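Cordier puts its sorting blocks back on the bench, and asks everyone else to do the same

Nosik shape range returns in May with fewer pieces, one board and no singing
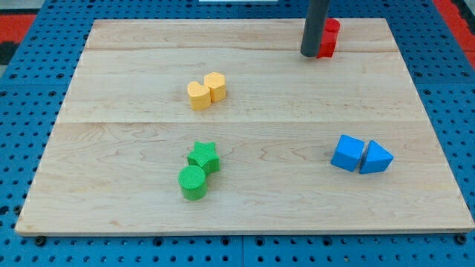 Cordier, the small maker of playroom and classroom goods, will release the Nosik shape range in May, ending a long stretch in which the company's most requested product was also the one it had stopped making.

Nosik is a family of small geometric blocks in solid colours, meant to be sorted, paired, lined up, knocked about and eventually found under the couch. There is a star. There is a heart. There is a cylinder, which has been in continuous use by civilisation for some time and required very little market research. None of the pieces lights up, and none will congratulate your child in an American accent.

The first production run is 2000 sets. Cordier describes this figure as ambitious, having met its own packing table.

Sorting, with the instructions taken out

The old version of the range came with a booklet of 30 activities. Feedback from kindergartens and family day care rooms was courteous and consistent: the booklet made an excellent drink coaster. Children worked out for themselves that yellow goes with yellow, then decided it didn't, then put everything in a gumboot.

The new range arrives with a single card. One side names the shapes. The other side is blank, and Cordier expects it to be the more popular of the two.

Colour pairing is still where most people begin. Two blocks share a colour and differ in shape, so a heart can sit with a hexagon and a star can sit with a cylinder without anybody having to explain why. Older children tend to move on to sorting by number of corners, at which point the cylinder becomes a subject of real dispute. The company has no official position on whether a cylinder has corners and asks that correspondence on the matter be kept brief.

A board to put them on

Sold alongside the blocks is the Vornis board, a plain timber work surface for a table or bench. It marks out a place for the sorting to happen, an idea the blocks themselves have always resisted.

Cordier trialled trays with compartments, trays with coloured zones and one tray with a raised rim that collected biscuit crumbs with an efficiency the design team still speaks of warmly. The flat board won. It wipes down, it doesn't tell anybody where to put anything, and a grown-up can slide the whole lot to one end when dinner needs the table.

The board is supplied without feet. Buyers wanting it to stay put on a busy classroom bench can order the Nodik fixing kit, which comes with bolts, washers and a hex key that will join the 21 other hex keys already living in your second drawer.

Tidying up

Packing away has had more attention this time. The blocks go back into a cotton drawstring bag, and the bag goes wherever bags go. An earlier plan called for a fitted box with a separate recess for every shape – handsome, precise, and able to turn a short pack-up before afternoon tea into a test of character for the whole room. It was retired after 3 weeks.

The bag holds the full set with space to spare for the items that will end up in it anyway. Trial bags came back to the workshop containing a bread tag, a dinosaur and a quantity of sand out of all proportion to the distance from the nearest beach.

Replacement pieces will be sold singly. This is a change from the previous policy, under which a customer who lost a heart was invited to buy everything else again. Cordier accepts that this was not its finest hour. Single shapes can be ordered in any colour in the range, and the company will send them in an ordinary letter-sized mailer to keep the postage below the price of the block.

Availability

Nosik sets, Vornis boards and Nodik fixing kits will be available from May through Cordier's own shop and selected educational suppliers. Orders from schools, kindergartens and playgroups can be invoiced. Owners of the original range will find that the new pieces mix with the old ones, although the old yellow has faded a little and may be sensitive about it.

Media enquiries, review sets and replacement hearts: contact the Cordier press desk.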